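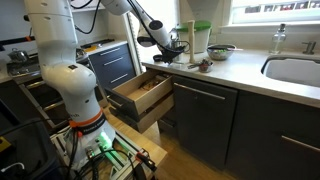

One user of the first release wrote back that the drawer records were fine for shallow top drawers but fell apart lower down, where "utensil" ended up covering everything from a whisk to a bag clip, and asked that the next release split the term or drop it. Version 2 splits it.

Candesdale Kitchen Storage Records
README and data card, version 2

Summary

Candesdale Kitchen Storage Records is a table of what is kept in household kitchen drawers and on the counter directly over them. Each record covers one drawer. It gives the drawer's position in the cabinet, its construction, the items inside, and the items standing on the counter above it at the time of recording. The release has 100 drawer records and a vocabulary of 141 item terms.

The records were compiled in kitchens in Candesdale and Sodport. Text is in English. Item terms are singular and lowercase.

Contents of the release

drawers.csv, one row per drawer
items.csv, one row per item per drawer
counter.csv, one row per item standing on the counter
terms.csv, the item vocabulary with definitions
changes.txt, differences from version 1

The files are joined on drawer_id. An item row without a matching drawer row is an error and should be reported.

Fields in drawers.csv

drawer_id: short text key, unchanged from version 1 where the drawer appeared there
position: top, middle, bottom, or single
side_material: wood, metal, plastic, other
side_tone: light, medium, dark
front_color: plain color word, taken from the outside face
handle: bar, knob, cutout, none, not recorded
insert: tray, loose dividers, mat, none
extension: full, partial, not recorded
neighbor: the fixture or cabinet directly beside the drawer, such as dishwasher, oven, or sink base

Front and sides are recorded separately. A dark gray front with light wood sides is common in the Sodport kitchens, and version 1 lost this by storing a single finish value. Old rows with only one value have been rechecked. Where the check was not possible, side_tone is blank.

Fields in items.csv

drawer_id: as above
term: from terms.csv
zone: front left, front right, back left, back right, spread
covered: yes if another item lies over it
certainty: sure or unsure

Zones are taken as seen by a person standing at the drawer and facing the cabinet. Use "spread" for a long item that crosses zones, such as a rolling pin. An item that can be seen but not named gets the term "unidentified" and certainty "unsure". Do not guess from shape alone. A group of dark handles with the heads hidden is one "unidentified" row.

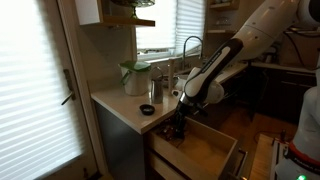
Does a lid get its own row?
A lid is listed separately only when it is stored apart from its container. A lid sitting on its canister is part of the canister, and its color goes in the note field.

Fields in counter.csv

drawer_id: the drawer directly below
term: from terms.csv
depth: front edge, center, back wall
note: free text, color and material only

The counter strip belonging to a drawer is as wide as the drawer front and no deeper than 50 cm. Items outside the strip are not recorded, even when they obviously belong with items inside it. Fixed fittings such as faucets are excluded. So are wall shelves and whatever stands on them.

Sample rows from counter.csv, in the order term, depth, note:

canister, back wall, white with green lid
small pitcher, back wall, stainless steel
unidentified, front edge, small round black item

Term "canister" covers any upright lidded container for dry goods, with or without a handle. "Small pitcher" includes milk frothing pitchers. Version 1 had these under "jug", which has been withdrawn.

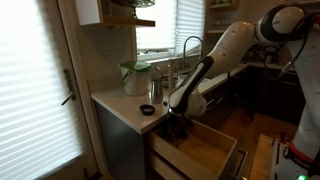 Figure 3. Open drawer with pale wood sides, flat bottom, and silver bar handle, below a white countertop.

Recording procedure

1. Open the drawer as far as it goes without force. Set extension.
2. Record position, materials, and handle before looking at the contents.
3. List items from front to back. Do not lift or move anything.
4. Record the counter strip.
5. Close the drawer and read the rows back against the form.

Drawers holding medicine, mail, or keys were skipped and have no record. Drawers behind a child lock were recorded if the household opened them.

Changes since version 1

"utensil" is replaced by narrower terms, listed in changes.txt
"jug" is withdrawn
front_color and side_tone replace finish
the neighbor field is new
duplicate rows from the McAlister transcription sheets are removed

Known problems

Bottom drawers are thin in the data. Many households use them for pans, and stacked pans hide each other, so covered is often set and certainty is often "unsure".

The handle field is unreliable in rows carried over from version 1, where "bar" was the form's default value.

Daylight affects color words. Pale wood near a bright window has been entered as both light and medium. Rows from February are the worst for this and have not been corrected.

Corrections

Send the drawer_id, the field, and the proposed value. Corrections without a drawer_id cannot be applied. Requests for new terms need a one-line definition and the nearest existing term in terms.csv.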